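My housekeeping job is getting robots, what should I be asking?

Posted by tidyupstairs in Work and Jobs

Okay so I clean furnished rental apartments for a company called Karner, been there long enough that I train the new people. In December they told us they're bringing in two-armed robots to do part of the turnover work between guests. Drawers, surfaces, putting stuff back where it goes. The software is called Wonura and right now it all happens on a computer, in made-up rooms, and they want three of us to sit with the programmers and say what a good room reset looks like.

I said yes because it's the same pay and easier on my knees! But now I'm lying awake. Am I teaching this thing to take my shifts? We do 342 apartments and I know every annoying dresser in them. Has anybody been through this? What did your day look like after?

They let us share this one from the practice rooms. It's the dresser job, and it's what I stare at most of the morning now.
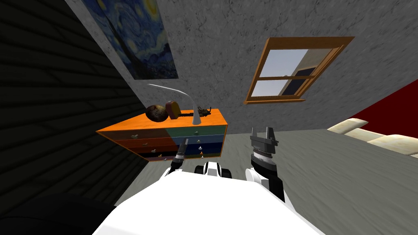
Last edited by tidyupstairs, Sunday, 3 edits

The bread on the dresser next to the lamp is exactly the kind of thing I get asked about. Is it trash? Is it the guest's? Do you open the drawers first or clear the top first? I have opinions (top first, always) and they write them all down, which feels nice and also a little creepy.

Nomvula Lekota

I went through this in a hotel laundry, different machines but the same knot in the stomach. I'll tell you how it went for me and you can take what's useful.

The first thing that changed was the pace. The machine did the folding and I did whatever it couldn't, so all the weird stuff came to me, one after another, with no easy towels in between to rest my brain on. By lunch I was more tired than I used to be at the end of a shift. Ask Karner now how many rooms you'll be expected to check per shift once the robots are doing the plain parts, and get it in an email.

Second, ask what your job is called. Mine stayed "laundry attendant" for two years while I was clearing jams, resetting the thing and training everybody else on it. When I finally asked for a new title the raise came with it. You're giving them know-how they don't have, so I'd bring it up while they still need you in that room with the programmers.

As for the shifts, we didn't have layoffs, but when people left they weren't replaced. I'd want to know that up front. I still like my job, for what it's worth, and my shoulder is a lot better.

maluleke_fan

they did this at my warehouse and its fine. you get used to it. bring headphones

kesexnights

Agree with Nomvula on getting it in writing. Also ask who gets blamed when a guest's things end up in the wrong place! At my old job the machine's mistakes went on whoever was signed in that day, and I fought over one of those for weeks. See if you can get a separate log for it.

And top first is correct, I don't know why anyone does drawers first.

Thread viewed 1465 times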